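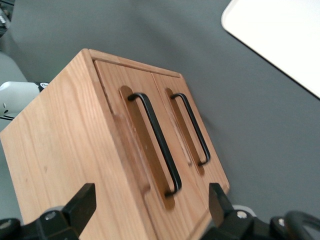

Zotell Workshop Letter, 3/13/19

On the test table: the Grekero 2 gripper kit from Fuvine

Many readers wrote to us after the winter letter and asked if we would look at a gripper kit for small arms which comes with its own wrist camera. The one most often named was the Grekero 2, so we asked the distributor, Tikkanen, for a loan set. It arrived in a good box with foam inside, and we have had it on one of our arms for long enough to have an opinion.

What is in the kit

You get a two-finger electric gripper, a small camera with a bracket that holds it behind the fingers, two sets of fingertips (flat and angled), one cable for power and data, a bag of screws and a printed booklet. The power supply is not in the box. You must take power from the arm or buy the supply from Fuvine separately, and I would have liked to read this on the order page and not in the booklet.

The price is 790 euros before tax. The first Grekero was cheaper, but the camera was sold as an extra, so the comparison is not quite fair. Tikkanen tells us that the price will stay the same until the end of April and that afterwards it depends on the exchange rate.

Fitting it to the arm

The mounting plate has two hole patterns, and one of them suited our arm without an adapter. If yours has another pattern, ask before you order, for the adapter plates are made in small batches and can take some weeks.

I began in the late afternoon and was finished before I went home, including the time I spent searching for a screw under the bench. The booklet is clear. It has drawings for each step, and the text is in correct English, German and Finnish. One drawing shows the cable leaving the gripper on the wrong side. Follow the text at this point and you will have no trouble.

The cable deserves a few more words. It is thick, and it does not like to bend. If you fix it too tightly, the last joint of the arm pulls on the connector each time it turns. If you leave it too free, it hangs in a loop next to the fingers and can catch on the thing you are working with. We tied it at two places and left a loop on the outer side. It works, but a thinner and softer cable would be my first wish for a Grekero 3.

The camera at the wrist

The camera looks forward between the fingers, and you see both fingertips at the bottom of the picture all the time. Some people find this annoying and ask if the camera could be moved higher, so that the fingers are out of the way. I would advise against it. When you drive the arm by hand, or when you teach a program from recorded movements, the fingertips are your best ruler. You see at once how far apart they are and on which side of the target they stand.

The weak side is well known to everyone who has worked with wrist cameras. When the gripper comes near to a large object, the object fills the view and you no longer know where you are. A cabinet side, for example, becomes a field of wood grain and nothing else. For such work you want a second camera on a stand that sees the whole table. Fuvine says the same in the booklet, in a rather small note at the back.

The picture is sharp enough for handles and edges. In the evening, with only the ceiling lamp, it became noisy, and dark parts in a recess were hard to tell from their own shadow. A simple desk lamp from the side improved this very much. The exposure can be fixed in the settings and I recommend to do it, otherwise the brightness jumps each time a white tray or a piece of paper comes into view.

Doors and handles

We gave the most time to doors. Picking up a block is a task that every gripper in this price class can do, and it says little about the product. A door is more difficult: the fingers must go to the right place, close on something narrow and then move in a curve while they hold.

For these tests we used small wooden cabinets with double doors and slim black bar handles. The handles lie in long recesses cut in the door, and such a handle is harder than one that stands free. A person puts a fingertip behind the bar without thinking. A gripper has to bring its two fingers down on both sides of the bar, inside a groove that gives them only a little room, and the bar must be parallel to the fingertips. When the cabinet stands at an angle on the table, the wrist has to turn by the same angle, or one fingertip touches the rim of the groove before the other.

We made 40 attempts by remote control with each set of fingertips, and we moved the cabinet between attempts. With the flat tips I was often on the rim of the groove and had to lift and try again. With the angled tips it went much better, for the end that enters the groove is narrower. I did not keep a table of seconds and do not want to pretend to more exactness than I have. But after the first day I took the flat tips off, and I have not put them back for this kind of work.

Two practical remarks about doors. First, fix the cabinet to the table, or put something heavy in it. A small cabinet prefers to slide towards the arm instead of opening, and the grip is strong enough to pull it quite far. Second, set the closing force lower than you think. The factory setting is too high for a thin bar on two posts. The gripper is not harmed by it, but the screws of the handle come loose after a time.

The right-hand door and the left-hand door are not the same task, by the way. With the handles side by side at the middle, the second handle is near to the fingers when you work on the first, and an open gripper is wide. I learned to open the fingers only as much as needed before going down. The software lets you save such a half-open position under a name, and this small function was the one I used most.

Software

The program runs on Windows and Linux. It shows the camera view, the finger opening and the force on one page, with no menus to search in. You can record a movement with the camera picture and export it as a folder of ordinary image files with a text file beside them. I appreciate it very much when a company does not invent its own file format.

Two things I did not like. The program asks for a registration by e-mail before the first start, and our confirmation mail took until the next morning. And if the cable loses contact for one moment, the program does not connect again by itself; you must close it and start it from new. With the stiff cable I described before, we had this several times until we changed the way it was tied.

Noise, heat and small parts

The gripper is quiet. You hear a short buzzing when it closes and then almost nothing. The housing becomes warm when it holds an object for a long time – warm like a cup of tea that somebody forgot – but never so warm that I was worried.

The screws on the finger housing sit on the outside where you can reach them, so the fingertips can be changed without taking the gripper from the arm. Please check these screws after the first days of use. One of ours had moved. Fuvine gives the tightening value in the booklet and a drop of thread lock is allowed.

Replacement tips are 40 euros the pair from Tikkanen. The rubber surface on our angled tips shows some wear at the end, where it goes into the groove, and I expect that somebody who opens doors all day will need new ones before the year is over.

What it can carry

Fuvine gives 400 grams as the limit for a lifted object. We stayed under it. A full cup or a small tin is fine, a hammer is not. For doors and drawers the limit is less interesting, as the weight stays on the hinges or the rails. If you want to lift heavy things, look at a larger gripper and, I am afraid, at a larger arm.

Who should buy it

If you have a small arm with a free mounting plate and you want to work on tasks like handles, lids, switches and drawers, I can recommend the Grekero 2. The camera and the gripper fit each other, the angled tips are well made, and the export of recordings is simple. If you only move parts from one tray to another, you can find a cheaper gripper and do without the camera.

Owners of the first Grekero can buy the new tips alone, as the finger screws have the same spacing. I tried this on our old gripper and they fit. The new camera bracket does not fit on the old housing.

Ordering and loan sets

Orders go through Tikkanen as before. Subscribers to this letter can also borrow our set when we have finished with it, from the first week of April. The loan is for two weeks, you pay the postage one way, and we ask that you send it back in the original foam. Please write in your mail which arm you have and which hole pattern is on it, then we put the right screws in the bag.

In the next letter we will look at soft fingertips from two smaller makers. If you have used some on round door knobs, please write to us, as our own results until now are poor.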